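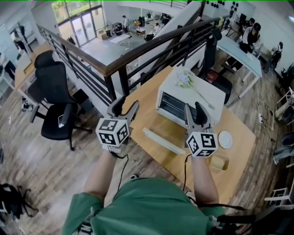

1/6
Upstairs at Billutia, second year. My job title used to be packer. Now it's task demonstrator, and I spend my shift doing kitchen chores with a gripper in each hand so the arms can learn them.

2/6
Toaster oven, tray, plate. A full shift is 40 runs. Landry, the old packing line, got its arms in January and 6 of us moved up here. Pay stayed the same. Tanner Girard took the buyout.

3/6
Hands are fine. Forearms are not. Brittany Bouchard got us 2 extra breaks and I take both.

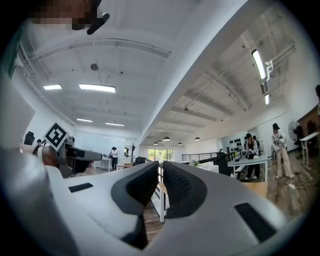

4/6
It's also quieter than packing. You talk between runs, not during. Wilma Aerts misses the radio and so do I.

5/6
What bugs me is the count. We were told 3000 good runs for this set, and no one has said what we do after that. I asked Vernon Vachon in the team meeting and he wrote it down.

6/6
Would I go back to boxes? No. I'd like the next job in writing though. Will post when Vernon answers.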